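Teaching a Wheeled Box to Cross a Plaza

Aug 15, 2019

I have been building the same outdoor robot since February, and I would like it noted that in February I described it as a two-week job.

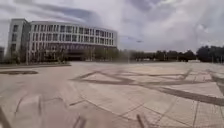
The robot is called Gudum, which is the noise it makes going over a joint in the paving. It says gudum when the front wheels hit, and then it says it again, a bit lower, for the back ones. I had a list of better names. Then I rolled it out of the workshop for the first time and it introduced itself.

For those who have wandered in from a search engine: this is a four-wheeled rover a little bigger than a carry-on suitcase. It lives at Nutden, the shared workshop where I rent a shelf, a peg and the right to complain about the bandsaw. The plan is for it to drive itself across a large open paved space, in a line I would not be embarrassed to call straight, and stop at the other side. There is no payload. There is no application. People at Nutden keep asking what it's for, and I keep telling them it's for crossing things, and they go back to their laser-cut coasters with what I choose to read as respect.

The indoor version worked beautifully. I should have been suspicious. The floor at Nutden is painted concrete, the lights never change, and there is a strip of yellow tape down the middle that somebody put there years ago to keep people away from the table saw. Gudum loved that tape. It would have followed that tape into the sea. I spent three weeks tuning what I believed was a general system for finding its way through the world, and what I had made was a very expensive tape enthusiast.

Outdoors, the tape is not provided. What a plaza gives you is a lot of pale stone and some dark lines running across it at angles, chosen by a landscape architect who was not thinking of me. My line finder picked the strongest dark line it could see and steered for it. When that line crossed another one, it reconsidered. On a pattern with a lot of crossings it reconsidered all the time, and the result was a kind of waltz.

So the line finder had to go, or at least be demoted. The new arrangement is that the wheels and the gyro are in charge of going straight, and the camera only gets a vote when it has a good view of something far away and upright. Buildings are good. The place where a building stops and the trees start is very good, since there is usually a sharp change there and it doesn't move much as you roll toward it. Clouds are bad, and I mention it only because Gudum spent one afternoon steering by one.

This brings me to the camera, and to focus, a subject on which I have lost all my former cheer.

The lens is a wide one I got secondhand with a box of other parts. It bends the horizon like a tired bookshelf, which I knew about and had corrected for. It also has a tiny focus ring that you turn with your fingernails, and a tiny set screw that is supposed to keep the ring where you left it. The set screw has other interests. Every gudum shakes the ring a hair, and on big slabs there are a great many gudums, so by the far side of any run the picture has gone to soup.

I have tried the following. Thread tape, which made the ring too stiff to set in the first place and then, once set, too springy to stay. A rubber band, which worked until the sun got to it. A dab of nail polish, which worked perfectly and locked the lens at exactly the wrong focus, so that I had to spend an evening with a cotton swab and acetone, undoing it. I am now on a printed collar with a small clamp, and I have been told by the collar that everything is fine.

The odd part is that soup is not as bad as you would think. When I went back through the logs, the far-away-and-upright code was coping with mush much better than I was. It doesn't need to read a sign or count windows. It needs one big light thing to end and one big dark thing to begin, and blur leaves plenty of that. I had been throwing out runs because I couldn't stand to look at them. I have since gone back and rescued a good many, and felt a little sheepish, and then turned the blur up on purpose in the software to see how far I could push it. Pretty far! Small edges go first, and the small edges were mostly paving joints, and the paving joints were the waltz. So a piece of my steering problem was being solved by a loose screw.

I tightened the screw anyway. I have some pride.

Now the drive board. The first motor controller was a Harnby, bought because it was cheap and because the page said it could take a beating. It took one beating. The second Harnby lasted longer, and gave up with a small pop and a smell that got me a visit from everyone at the far end of the workshop. In fairness to Harnby, I had the current limit set wrong on both. In fairness to me, the setting is labeled "2" in the manual, with no unit and no further remarks. The third board is a Chacko, cost me $29, and has been running without complaint for long enough that I have stopped carrying the spare. I expect to regret that sentence.

Wheels next. I began with hard plastic ones, on the theory that hard wheels measure distance better. They do. They also pass every joint in the stone directly up into the frame, the camera mount and, if you're carrying the controller on its short cable, your teeth. The current set has soft rubber tires, 265 millimeters across, off a type of garden cart. They squash a bit, so the distance reading drifts, so I have to correct for it, so there is one more number in the settings file that I will forget the meaning of by winter. It says gudum much more quietly now. I miss it slightly.

The settings file deserves its own post and will not get one. There is a value in it that is simply 1000. I wrote it. It has no comment. If I change it to anything else the robot turns left and keeps turning left. I have looked for where it is used and found two places, neither of which has anything to do with turning. It stays.

A few things I'd do differently, for anyone building something similar and hoping to be spared.

Take it outside in the first week. Take it outside with half the screws in. Everything I learned under the workshop lights I had to unlearn in daylight, and daylight also has a habit of changing its mind every few minutes. My exposure settings were picked for a ceiling. Under a gray sky the top half of the picture wants one thing and the paving wants another, and I ended up telling the camera to ignore the sky altogether and set itself by the ground. The clouds come out however they come out.

Log everything, including the runs you give up on. Disk space is cheap and I am apparently a bad judge of which ones are useless.

Put the stop button where you can reach it while walking. Mine was underneath, for reasons of weight distribution that I explained at length to several people. I have now chased my own robot bent double across enough stone to have moved it to the top, where it looks like a big red hat.

And don't trust a straight line. I paced next to Gudum on one of the better crossings and would have sworn it held true the whole way. The log showed a long, lazy curve to the right. I had been curving along with it, keeping a steady distance, very pleased with us both.

The right-hand curve is what I'm working on now. It might be the tires, if one is softer than the others, or it might be the gyro warming up, since the curve is worse early in a run. I've ordered a better pump and a worse-looking but supposedly calmer gyro board. If it's the tires I'll be annoyed at having bought the gyro, and if it's the gyro I'll at least have a nice pump. Next post when one of them arrives.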